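News > Company Announcements > Interior Products

Jarnolex Introduces Iso Wallcovering Line for Rental and Light Commercial Interiors

2/3/26

14 shares | 3 comments

Jarnolex has released Iso, a line of printed nonwoven wallcoverings intended for rental housing, guest rooms, offices and other interiors that are redecorated on a short cycle. The line replaces the company's earlier Ristus series, which will stay available to trade accounts until current stock is used up.

Iso uses a paste-the-wall installation method. Adhesive is applied to the wall surface and the dry strip is hung directly from the roll. No soaking or booking time is needed. The backing does not expand when it meets the adhesive, so strips can be butted at the seam without allowing for shrinkage as the wall dries.

The line launches with 48 patterns in six groups: leaf and branch, small floral, stripe, plain texture, geometric and mural. All patterns except the murals are sold by the single roll. Murals are printed to order from wall dimensions supplied by the customer, with a trim allowance added on all four sides.

"Most of the calls we took on Ristus were about removal," said Vojtěch Vávra, technical manager for wallcoverings at Jarnolex. "The face layer came away and the backing stayed on the wall. With Iso the two layers are bonded differently, and on a primed wall the full strip comes off dry. On bare drywall we still do not recommend it."

Patterns in the leaf and branch group are printed at a large scale, with a straight match or a half-drop match depending on the design. The match type and repeat are printed on each roll label. Installers working in small rooms or on short wall sections should plan for additional waste with the half-drop designs and should cut from two rolls in rotation.

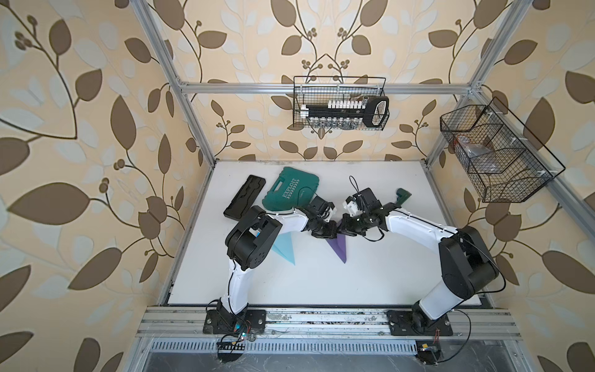
Large-scale leaf and berry wallpaper in brown and pale blue-gray on a beige ground.

Inks are water-based. The printed face is coated with a clear matte layer that allows cleaning with a damp sponge and mild soap. Solvent cleaners and abrasive pads will damage the coating and are not covered under the product warranty. Iso is not rated for shower enclosures, steam rooms or exterior use.

Before installation, walls should be clean, dry, smooth and coated with an acrylic wallcovering primer. Glossy paint must be sanded. New plaster must be fully cured. Jarnolex recommends a ready-mixed clear adhesive for all Iso products. Heavy-duty clay adhesives should not be used, as they can stain the seams of lighter patterns.

Each production batch carries a lot number on the roll label. Rolls from different lots may vary slightly in color and should not be hung on the same wall. The company will hold reserve stock from each lot for a limited period so that damaged strips can be matched.

Printing is carried out at the Hrynyshyn plant, where a second line was brought into service for the new products. The plant has an initial capacity of about 3000 rolls per shift. Patterns carried over from Ristus have been recut for the new roll width and cannot be combined with older stock on the same wall.

Sample sheets can be ordered now through trade distributors under catalog number 1308. Roll shipments begin in March. Mural orders will be accepted once the online measuring form is in service. Installation sheets and safety data are supplied with each case.

About Jarnolex

Jarnolex manufactures printed wallcoverings, primers and adhesives for residential and light commercial use. Its products are sold through distributors and independent paint stores.

Comments (3)

paperhanger_dale
Is the roll width on the new stuff going to be on the sample sheets? I have two hallways half quoted in Ristus and need to know if I'm redoing the math.

M. Orcutt
We stripped Ristus out of four apartments last year and the backing was miserable. Will try one room of this before I order more. Does it have to be their primer or will any acrylic do?

paperhanger_dale
@M. Orcutt it just says acrylic wallcovering primer, so I'd read that as any. Would get it in writing for the warranty though.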